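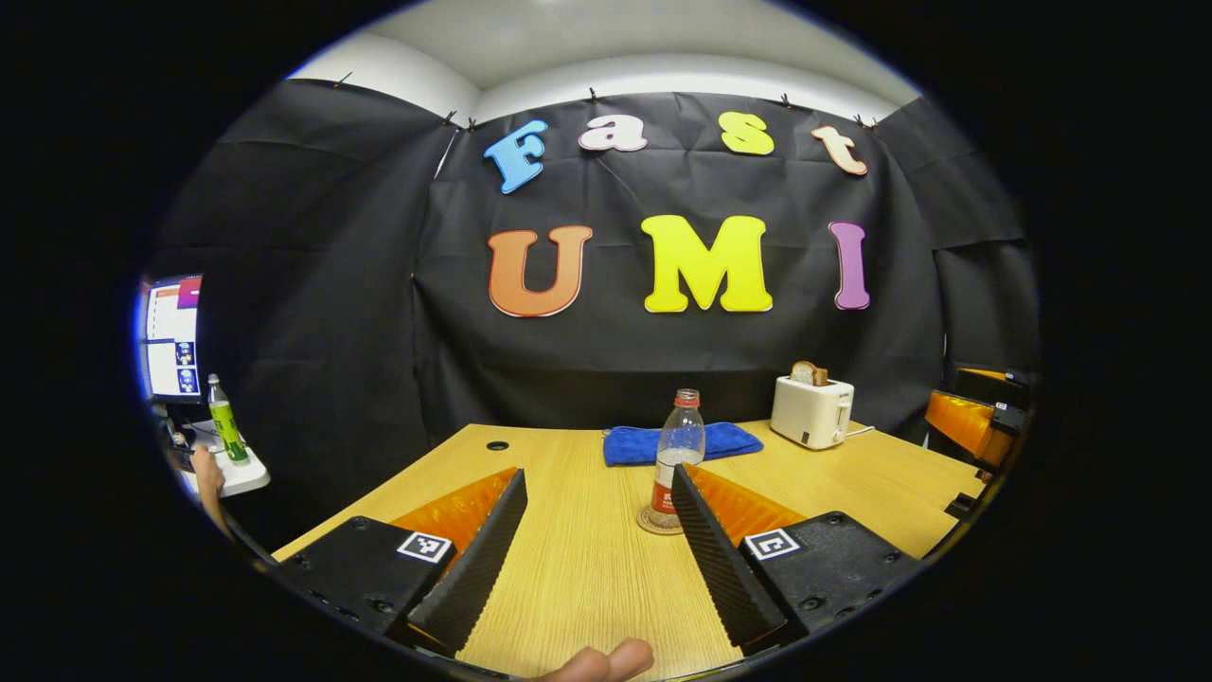 *Black cloth and bright cut-out letters on the wall.*

**Singers wanted for the Haven community choir, Dinelport**

We're after new voices for our winter term, altos and basses especially (we've plenty of sopranos, bless them!). You don't need to read music and there's no audition. If you sing in the car, come along.

We're learning two Moldovan folk songs, a couple of carols and a lovely slow piece in four parts that we haven't quite cracked yet. Words are printed large, and Doaa Soliman, who leads us, will happily send recordings so you can practise at home.

- Ages 18 and up
- £29 for the term, first session free
- Parking behind Casta bakery, tea in the break

There are 11 places left. We'd love people who can stay on until July, when we sing outdoors on the quay, but one term is fine too.

Leave your name and voice part (or "no idea") at the Haven front desk.

October 29, 2026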